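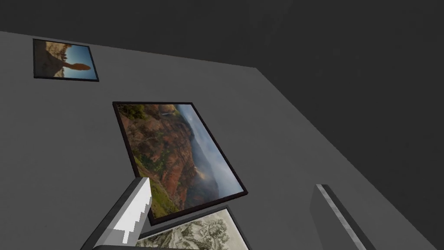
Titano writes handling rules for robot arms. We are a small firm in Ondumstead, and our customers are framers, print sellers, museum stores and packing firms who have an arm on the premises, or are about to, and need something written down about how it should behave near things that scratch, crack or bend. Most of our rules are first tried in simulation. Framed pictures laid flat on a plain grey surface, each turned to a slightly different angle, make a good test of the basic ones: which picture to take first, how wide to open the fingers, and how far the gripper must stay from its neighbours. A large canyon view and a small one of a balanced rock call for different answers, even when both have the same sort of thin black frame.

## How we started

Titano began as a two-person repair service for second-hand arms. Customers kept asking us what speed was safe, who was allowed to change a grip setting, and what to do after a dropped item. The manuals covered the machine and said very little about the goods. We started leaving a typed sheet behind after each visit. The sheet grew into a handbook, and by the third year the handbook was bringing in more work than the repairs. We stopped doing repairs soon after.

## The Walczak Rules

Our main publication is a set of 40 rules, named after Walczak Yard, where our first workshop stood. They are revised every January. Customers may copy them, cut them down and add their own, provided the changes are marked. The rules sit alongside the law and the published safety standards. They do not replace either, and we will not certify a machine as safe for people to work beside. That is a job for a qualified assessor.

A few of the rules that customers ask about most:

- Hold a picture by its frame. Fingers do not touch the glass, the print or the backing.
- Set the opening from the measured frame, and measure again when the batch changes.
- If one item overlaps another, or the camera cannot tell whether it does, stop and ask a person.
- Approach at no more than 20 per cent of the working speed once the fingers are below the clearance height.
- Keep a record of every failed grip, including the ones where no damage was done.
- A setting changed during a shift is signed for before the next one begins.

The fourth rule has been argued over more than the others. Some packing firms find it slow. We have kept it in the last two revisions and will look at it again in the next one.

## How a rule gets in

Anyone can suggest a rule. It is written in one sentence if possible, then run in simulation 190 times with the items moved and turned between runs. We look at where the fingers end up, what they block from the camera's view, and whether the arm stops when it should. A rule that passes goes to the bench, where it is tried on real frames with real glass. Plenty of suggestions work well on screen and fail on the bench, usually over friction or a warped frame. We publish the failures in the back of the handbook with a short note on each.

## Prurkar

Prurkar is our training course. It takes two days and is held at our workshop or at the customer's own site, with no more than eight people at a time. It covers reading the rules, setting up a trial, keeping the log and stopping the arm properly. There is no exam. Each person leaves with a draft set of rules for their own machine, and we check it again after 45 working days.

## Where to find us

The workshop is on the ground floor, with level access from the yard, and is open from 9 am to 4.30 pm. Visits are by appointment because the arms have to be stopped before anyone comes through. The current handbook can be read at the front desk, and printed copies are sent out on request.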